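# Visit to the Parstead candy works, April

Crescencio Benítez had arranged the visit for the five of us through a cousin in the sales office. We met at the gate in Cheetham at 8:30 and signed the book.

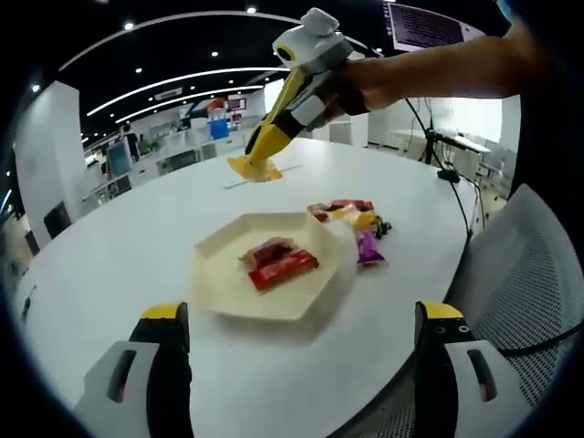 The plant runs two shifts. The early one starts at 5, so by the time we got our hairnets on, the first batches were already through the cookers. Our guide was Nuala Lynch, who has been in charge of the boiling room for nine years and before that worked on wrapping. She walks fast and talks over the noise without seeming to shout.

The boiling room is smaller than I expected. Sugar and glucose syrup come down from the floor above and go into steam-jacketed kettles. Each kettle holds 70 kilos. A hard toffee goes to a higher temperature than a soft one, and Nuala said the old hands can still tell by the sound of the bubbling, though the gauge has the final say. Şengül Bayram, who makes lokum at home, asked how they stop the sugar from graining. The answer was glucose, and keeping the sides of the kettle washed down.

After that comes the cooling table, then the pulling machine, then the rope sizer. The rope sizer was the part I liked best. A slab the size of a pillow goes in at one end and comes out as a cord no thicker than a thumb. We stood there longer than the schedule allowed.

Chocolate is handled in a separate building across the yard. You change your coat and shoes before going in. The enrobing line was bought secondhand from Sturari and still has its Italian labels, with English ones taped underneath. It was stopped for cleaning, so we saw the curtain trough and the belt but no chocolate on it. Gil-soo Pyo was disappointed by this and said so twice.

Wrapping is the loudest room and we only got a few minutes there. Foil and film come in on big reels, and changing a reel takes two people. Misprinted rolls go back to the supplier.

The tour ended in the staff shop, where seconds are sold by the bag at 99 cents. They are broken or badly wrapped and taste the same. The salted toffee is worth getting. I would skip the aniseed.

Parking is behind the loading dock, and the entrance is easy to miss coming from the Bedivitz side. Wear flat shoes, as the stairs to the sugar floor are open grating. Groups need to book a month ahead through the office.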